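Keeping paper crafts going in a small kitchen

I make cards and scrapbook pages at one end of the kitchen, and have done so since we moved to Drurkthorpe. There is no spare room. The table gets eaten at, the counter gets cooked on, and the paper has to live alongside both. These are the habits and fixes I have settled on. Some come from Mwende Ogola, who ran the card class at Fedivbridge and taught me most of what I know about adhesives.

Storing cardstock

Keep it flat if you can. Cardstock stood on end in a half-full holder will bow, and once it has bowed it feeds badly through a trimmer. If you have to store it upright, pack the holder firmly and put a piece of stiff board at the back.

Sort by color first and by weight second. I used to sort by manufacturer and could never find the second sheet of anything. Scraps bigger than a playing card go in a zip bag with the full sheets of the same color. Anything smaller goes in one jar for punching, and when the jar is full the contents go out with the recycling.

Keep patterned paper away from windows. Blues and purples fade first. A closed drawer is fine, and so is a box with a lid. I lost a pad of very nice floral paper to one summer on a windowsill, and only the top sheets were visibly pale, but the edges of the whole pad had turned.

Damp is the other problem. Paper kept in a kitchen takes up moisture from cooking, and thin sheets will ripple. Put the lids on before you boil anything. If a sheet has rippled slightly, leave it under a heavy book overnight in a dry room. Badly rippled sheets can be cut down for small pieces where it won't show.

Trimming and scoring

Change the trimmer blade sooner than you think you need to. A dull blade leaves a fuzzy edge on white-core cardstock and drags on vellum. If the cut is ragged only at the start, the blade is probably fine and the paper wasn't held down. If it is ragged all the way along, change the blade.

Check the trimmer for square once in a while. Cut a sheet, flip it over, and line up the same edge. If there is a sliver of a gap at one end, the guide is off. On mine a strip of masking tape along the guide was enough to correct it.

Score before you fold, every time, and fold away from the score line so that the ridge is on the inside. Heavy cardstock should be scored twice with light pressure. One hard pass will crack the surface, and the crack shows white on dark colors. A bone folder is best, but an empty ballpoint pen works for short lines.

If a fold does crack, run an ink pad of the same color along it very lightly. Wipe off the extra with a dry tissue.

Adhesives

Tape runner for flat layers, wet glue for anything that needs nudging into place, foam squares for height. That covers nearly everything I make.

Wet glue should go on thinner than looks right. Put it near the edges but not on them, and press from the middle out. Store the bottle upside down in a mug with a bit of damp sponge in the bottom and it will be ready when you pick it up. A clogged tip can be soaked in warm water and cleared with a pin. Don't squeeze harder. The clog will give all at once and you will have glue across the card.

Foam squares cut cleanly if you put the scissors in the freezer for a few minutes, or if you wipe the blades with a little cooking oil and then dry them. The oil method is quicker, but the next thing you cut had better be foam as well. Cornstarch on the exposed sides of the foam stops cards from sticking to their envelopes.

For photographs, use something labeled photo safe and leave it at that. Rubber cement will stain in time — I have an album of my aunt's where every picture has a brown cross behind it.

Stamps

Clean stamps as you go. Dye ink comes off with a damp cloth. Pigment ink needs a drop of mild dish soap and an old toothbrush. Solvent ink needs the proper cleaner, and it will stain clear stamps whatever you do. Staining does no harm to the printing.

Clear stamps that have stopped clinging to the block want a wash in soapy water and an air dry. Paper towel leaves lint on them. Set them face up on a plastic lid.

New stamps often print patchy. Rub the face gently with a plain white pencil eraser, then ink and stamp onto scrap a few times. If it is still patchy, put a thin foam sheet or an old mouse pad under the paper.

I keep sets in flat plastic cases with a stamped index card at the front of each. The index card took me a whole evening for the lot and it was worth doing. I had bought the same set of autumn leaves twice.

Working at the counter 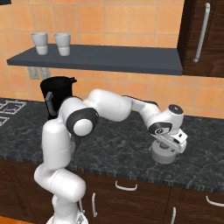 Card making goes better standing up, at least the cutting and scoring part, and a kitchen counter is usually a better height for it than a table. Clear one stretch and leave the rest alone. A dark stone top like this one is hard on blades and makes it difficult to see the edge of black or navy cardstock, so put down a cutting mat in a light color before you start. A long shelf on the wall behind the counter is handy for ink pads and punches, things you reach for often and that weigh little. Keep the paper itself off any shelf near the stove. Tile behind the work is a help too, and if you have it, glue and ink splashes should be wiped off the same day before they get into the grout.

Wipe the counter and dry it fully before paper goes down. A thin film of water you can't see will still mark a card front. Grease is worse. I go over the area with a cloth and a little white vinegar on laminate or sealed wood, but don't use vinegar on natural stone, where dish soap and water will do.

Put down a layer of freezer paper, shiny side up, when you are inking edges or using spray. Ink beads on it and can be picked up with a brush for watercolor effects. Parchment works as well but slides around, so tape the corners.

Heat embossing belongs on a heatproof surface. I use an old cookie sheet with a wooden board on top. Rub the cardstock with a dryer sheet or an anti-static bag before you stamp, tip the powder on, tap off the extra onto folded scrap paper, and pour it back in the jar. Let the heat tool warm up before you point it at the card. Any kitchen item you borrow for embossing or for mixing glue should stay with the craft things afterward and not go back to food.

Getting ahead on holiday cards

Start the holiday cards in November at the latest and make them in batches of 6. I cut all the bases, then all the layers, then stamp everything, then assemble. Making one card from start to finish is more fun, but it is slow, and the table is covered for longer.

Pick a design with no more than 2 layers if it is going in the mail. Thick cards cost more to send and the raised parts get crushed. Buy the envelopes first and cut the bases to fit them.

Elif Naz Tokgöz at the Bornura craft group keeps a list of who got which design each year, in the back of her address book. I started doing the same after sending my cousin the same snowman two years in a row.

Write the inside before you put anything bulky on the front. It is hard to write neatly across a bump.

Putting it all away

Everything I own for crafting has to fit in one rolling cart and one drawer. When something new comes in that won't fit, something else goes to the swap box at the group. Punches I hadn't touched in a year went first. I miss one of them, the scalloped circle.

Label the drawers of the cart on the front and on the top edge, so that you can read them sitting or standing. Put blades and needles in a tin with a tight lid, and used blades in a separate one marked as such. Throw that one out whole when it is full.

Last thing before supper, run a lint roller over the chair seats and the rug. It picks up punched bits and glitter better than a vacuum does. For glitter on the counter, press a lump of old play dough over it and then wash down as usual.

Ribbon ends that fray can be cut at a slant and dabbed with clear nail polish. Let them dry hanging over the edge of a glass.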